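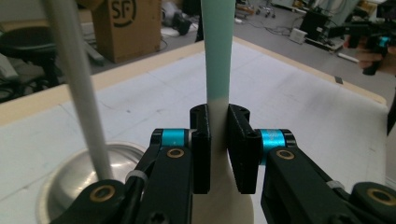

Odby Tabletop Utensils

Odby is a small collection of recordings of everyday handling on a tabletop: picking up a long-handled utensil, holding it upright, putting it in a bowl or taking it out again. It covers the kind of clearing up that follows cooking or a meal.

Contents

The release has 1025 clips in 20 folders. Each folder is one sitting at the table with one set of things. The folder name gives the set and the sitting number, and notes.txt inside lists what was on the table.

Objects

The sets are built from ordinary kitchen goods. Handles are mostly thin and light in color, including white and pale green. Bowls are stainless steel. We kept the shiny ones in because people own shiny bowls, and reflections on the inside of the rim are left as they are.

The table has a white top with a light wooden edge. It has gray scuffs and smudges, and we did not clean or repaint it between sittings. Boxes and chairs in the rest of the room were not moved out of the way either.

Labels

Every clip has one line in labels.csv:

clip: file name without extension
object: the thing being handled
action: one of 9 verbs (pick, place, lift, lower, turn, lean, stir, push, hold)
target: the bowl or spot on the table, blank if there is none

"Lean" means the utensil ends up resting at a slant against something, usually the rim of a bowl. "Place" is used when it lies flat or stands on its own. The two were mixed up in the first version of the file. Nafula Lukumay went through 300 clips by hand and corrected them. The remaining lines were fixed by script and may still have errors.

Known gaps

There is no food or liquid in any bowl.
Knives are not included.
The Marinho set has no bowl, so its target column is mostly blank.
The Prinell set was relabeled in December and its old file names no longer work.

Changes

Mar 11, 2020: corrected lean and place labels, added notes.txt to every folder.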